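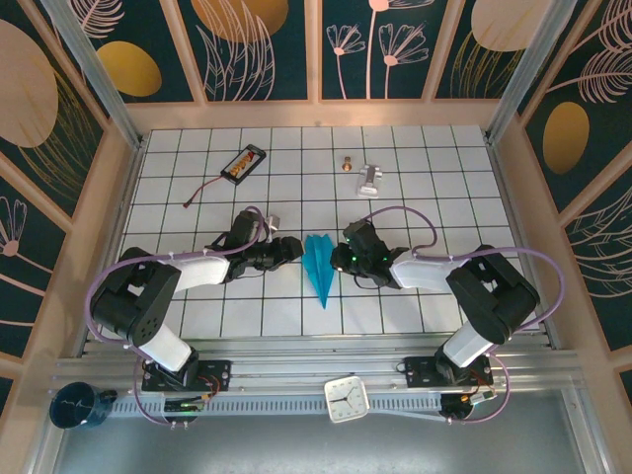 Regrouting a Tiled Worktop

Cement grout on a horizontal surface wears faster than grout on a wall. It gets scrubbed, it takes standing water, and it collects whatever is spilled on it. If the lines have gone soft, powdery or low, cleaning won't bring them back and the joints need to be raked out and filled again. The method below is for glazed ceramic or porcelain tile with joints of 1/8 inch or less. Natural stone needs a sealer before grouting and is not covered.

What you need

Grout saw or oscillating tool with a carbide grout blade
Shop vacuum with a brush attachment
Unsanded grout, dark gray or charcoal
Rubber grout float
Two buckets and two hydrotile sponges
Margin trowel
Painter's tape
Color-matched caulk for the perimeter
Safety glasses, dust mask, nitrile gloves

Check the tile first

Tap each tile with the handle of a screwdriver. A solid tile gives a short, sharp sound. A hollow sound means the bond to the substrate has failed, and new grout around that tile will crack within weeks. Lift and reset any loose tile before going further, and let the thinset cure for the full time on the bag.

Look also at where the cracks are. Random hairlines are ordinary shrinkage. A crack that runs in one straight line across several tiles usually follows a seam in the backer board, and grout alone will not fix it.

Removing the old grout

Mask the adjoining walls to a height of 13 inches. Dust from dark grout is fine and stains matte paint and uncoated wallpaper.

Rake out the joints to at least two-thirds of the tile thickness. Work the long joints first, then the short ones. With an oscillating tool, hold the blade square to the surface and keep it moving. Stop about one tile-width short of each wall and finish by hand. Most chipped glaze happens at intersections, where the blade drops into the crossing joint and kicks sideways.

Vacuum twice, wipe with a damp sponge, and leave the joints to dry overnight. 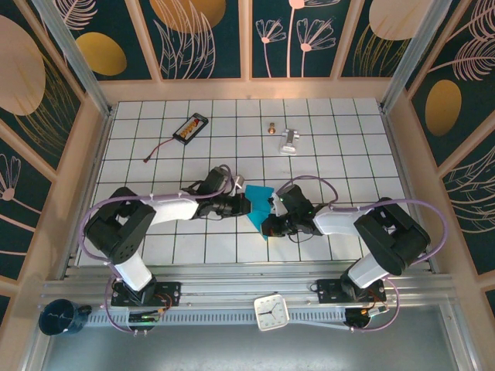
Mixing

Put the water in the bucket first and add powder to it. For a surface this size, mix half a bag at a time. Dark grouts are sensitive to water content, and two batches with different ratios will dry to two different shades. Weigh both. On my last worktop I used 355 grams of water per batch and had no visible change between the first and the second. Your product will have its own ratio, so take the figure from the bag.

Stir by hand with the margin trowel until there are no lumps. The mix should hold a peak like peanut butter. Let it slake for ten minutes and stir again. Do not add water after this point, even if it feels stiff. Pot life at 70 degrees is 40 minutes, less in August in an unventilated room.

Filling the joints

Hold the float at 45 degrees and push the grout in diagonally. Pack from two directions. Then turn the float up nearly on edge and strip the excess, again on the diagonal so the edge does not dig into the lines.

Keep grout out of the joint where the worktop meets the wall. That is a change of plane and gets caulk.

Wait until the grout in the joints resists a fingertip, then start with a well-wrung sponge. One pass per sponge face, then rinse. Too much water at this stage is the main cause of pale, blotchy lines. A haze will form as the surface dries. Buff it off with a dry cloth within two hours.

Curing and sealing

Keep the surface dry for 26 hours before light use. Caulk the perimeter the next day. Wait as long as the sealer label asks, commonly two or three days, then run sealer along the joints with a small brush and wipe the tile faces before it dries. A drop of water on a sealed joint should bead. If it soaks in and darkens the line, apply a second coat.

Reader notes

Mitali Mridha asked whether epoxy grout can go over what is left of cement grout. Yes, if the depth is there and the joints are fully dry, but it sets fast and the haze is much harder to remove. Do a test area of four tiles.

Remo Nägeli reports that a plastic putty knife wrapped in a damp cloth clears corners the float can't reach. I have tried it since and it works well on inside corners.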